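Lukville Licensed Drivers' Fund
Progress report on the Closent booking trial, second period
Prepared by Hiba Hourani for Daranee Nuchit, grants office

You asked for a frank account, so I will start with the part I like least. Closent told us in March that their booking software would cut the time our drivers spend empty between fares. Six months in, I can't show you that it has. The drivers' logs and the Closent dashboard disagree, and where they disagree the dashboard is always the more cheerful of the two.

Of the 69 drivers who signed up, 40 are still logging in every week. Closent counts the rest as "resting accounts". I would call them people who have gone back to the rank at Pledport station and the telephone. Lamai Somboon rang as many of them as would pick up. The usual complaint was jobs offered from the wrong side of the river, with a penalty for turning them down.

The penalty has now been switched off. It took three letters.

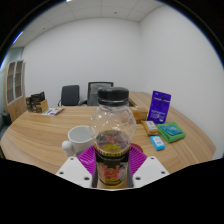
On money, we have spent the training budget and very little else. The 3000 set aside for meter links is untouched, as the Boonchu meters fitted in the older cabs won't talk to the Closent handset without an adaptor. Closent say the adaptor is in testing. They said the same in the last report, and I have asked for a date in writing before we pay for anything.

Complaints from passengers are down, or so the figures say. I would be careful with this. Complaints used to go to the council desk and now go through the handset, where a passenger has to find the right menu first. Apinya Tanasarn is comparing the two sets, and until she has finished I would rather the number stayed out of your newsletter.

Some things did go well. Card payments reach drivers the next morning, and the night drivers speak well of the shared fare record — it has already settled two arguments over airport runs. Anikó Szűcs has also got the wheelchair cabs listed separately, after a good deal of arguing with the supplier.

For the next period we plan to:
Keep the trial at its present size, with no new drivers
Hold the meter money until an adaptor has been fitted and tested in one of our own cabs
Have empty running time measured from the drivers' logs alone

Closent would like the trial extended to the whole Pledport rank. I don't support that yet, and I'd ask you not to agree to it at their meeting with you before Apinya's comparison is in.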